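Home automation and robotics > Household robots
Last updated May 8, 2020

We use cookies to remember your settings and to count visits. By staying on this site you accept this.

Robotic household and bench chores

Robotic household and bench chores are everyday handling jobs, such as clearing a table, sorting cups or loading a parts tray, that are given to a general-purpose machine with one or more arms. The term does not usually cover appliances built for a single job. A dishwasher washes dishes without a person, but a person still has to fill it and empty it, and it is this filling and emptying that the field is concerned with.

As of 2020, no machine on general sale can do a full range of such chores in an ordinary home. Single tasks have been done many times in laboratories and in simulation, often at a pace well below that of a person.

Background

Industrial arms have long moved parts between fixed points. They work well when the part, its position and its direction are known ahead of time. Kitchens and small workshops offer none of this. Cups are left on their sides, bins get pushed a few inches along the bench, and two objects of the same kind may differ in weight or finish.

Floor cleaning was the first household chore to be automated on a large scale. It needs no grasping, and a robot that misses a patch can cover it on the next pass. Handling is less forgiving, as a dropped glass can't be picked up again in one piece.

Sorting and transfer tasks

A common test is the transfer task, in which objects are moved from one container to another, or between a container and a tray. It is simple to set up and to score, and it stands in for a good deal of real work, from putting away dishes to feeding an assembly station.
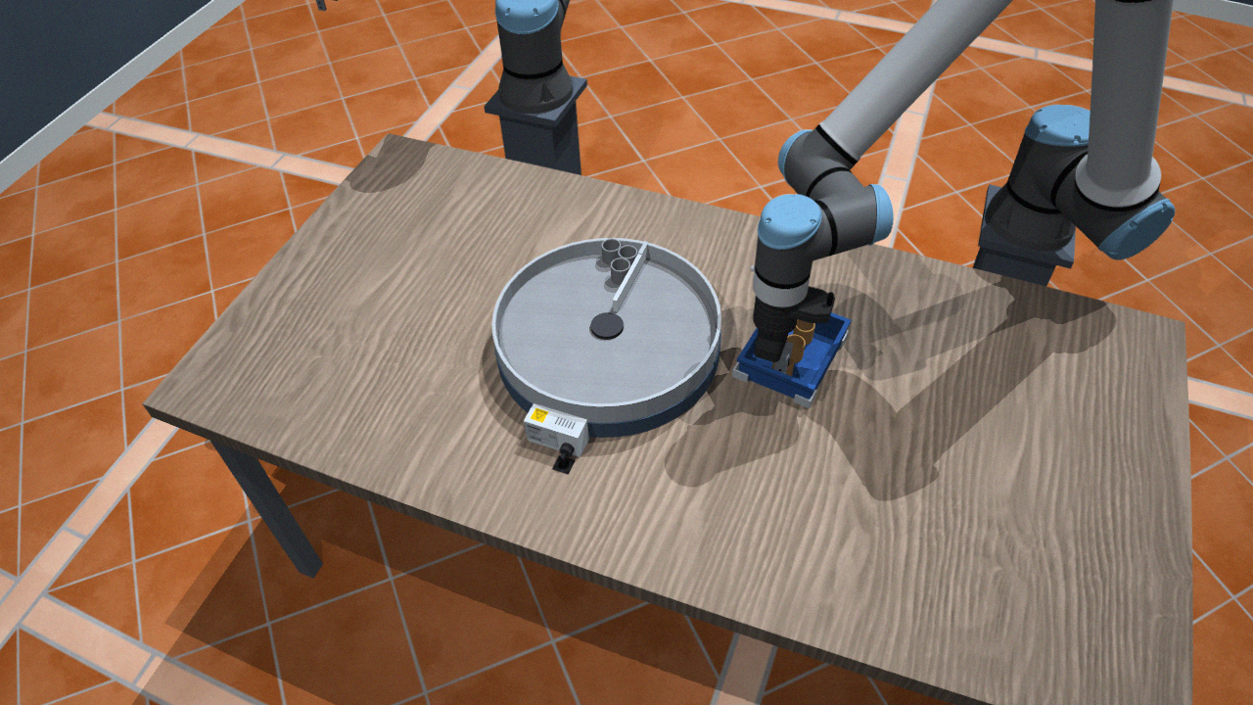 Cup-handling task in simulation, with a turntable tray and a blue bin on a shared table.

Cups are popular in these tests. They are light, they have an opening that gives a gripper somewhere to go, and they cause trouble when they stand close together. A gripper with thick fingers may knock over the second cup while reaching for the first. Low-walled bins are easier than deep ones, where the wrist can hit the side before the fingers reach the bottom.

Turntables add a further problem. A turning tray can bring objects within reach of an arm that stays in one place, but the arm must then wait for the tray to stop or else match its speed. Most published setups take the first course.

The Flinach bench set, released in December, is one attempt at a standard list of such jobs. It contains 45 tasks, of which 30 use two arms. Each is run with the objects in changed starting positions, and a run counts only if every object ends up where it should. Partial credit was considered by the authors and left out.

Use of simulation

Much of the work is now done first in simulation. Arms can be run day and night, nothing breaks, and a scene can be reset at once. The Kneath group reported over 531 hours of simulated practice on cup and bin tasks before its software was tried on a real bench.

The main weakness is contact. Rigid objects resting on a table are handled fairly well by current simulators, while cloth, liquids and food are not. Skills learned in simulation often get worse when moved to a real machine – a difference known as the reality gap – and small errors in friction or finger position are frequent causes.

Cameras and viewpoint

A fixed camera gives a steady view of the whole table, but the arm may hide the object just as the fingers close on it. For this reason many systems add a camera near the gripper, often with a wide lens. The view from there takes in both fingers and whatever lies past them. It also swings with every movement of the wrist, so that at times it shows mostly floor and only a corner of the table, and the software has to keep track of objects it can't see for the moment.

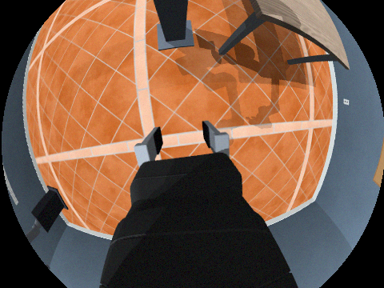 Current limits

Reported problems fall into a few groups. Speed is one of them: on the Pevavness kitchen trial, clearing a table set for 6 took longer than the meal. Recovery from mistakes is another. A person who tips a cup over sets it upright without thinking, while a robot may carry on as if it were still standing.

Cost also holds back use outside the laboratory. Two arms, their stands and a safety system cost far more than the work they would save in a home. Small workshops are a more likely first market, as the same few jobs come up every day. The Tastimow project has followed this path and offers its software for tray loading only, with household use left for a later version.

See also: Bin picking – Grasp planning – Service robot

Get new and revised articles by email once a month. Enter your address to subscribe.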